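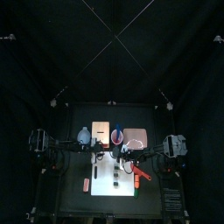 The table in the last booth, with the whiteboard in front and the household things in a row behind it.

Grulville Home and Household Fair, visit report
Posted February 12, 2018

We got to the hall a little after ten and parked in the gravel lot on the Rennie side, where it costs nothing if you don't mind the walk. Admission was at the side door. The program listed 52 exhibitors, mostly small firms selling things for kitchens, laundry rooms and garages.

Homix had the biggest stand, right by the entrance. They were showing stacking shelves and a drying rack that folds flat against the wall. The rack is $38 and feels solid at the hinges. The shelves wobbled when I leaned on them, though the floor there is not very even.

Uter was two aisles over with storage boxes and trays. Their large set was marked 60 dollars at the fair. I took the leaflet but did not buy. The lids are tight and my wife could not get one off without putting the box on the floor.

The booth in the picture was at the far end, closed in on the sides and overhead with black fabric. After all the bright stands it took a moment to get used to. The things on the table were ordinary: a pale blue plastic jug, a tan wooden box with a slot across the upper part, a pink cup with a blue utensil standing in it, and a square tray with a crumpled plastic bag on it. A black marker lay on the white board. I liked the jug. Ours at home has a wide neck and splashes when you pour, and I have been looking for a narrow one.

The box is a shape I would use for mail by the front door. I asked at two other stands for something similar and was shown metal ones both times.

Lunch was soup and a roll in the side room. The line was long at noon and gone by one. Coffee was extra.

Restrooms are down the stairs only, so ask at the door about the elevator if you need it. The next fair is in May, same hall, and the Homix people said they would bring the rack in a wider size.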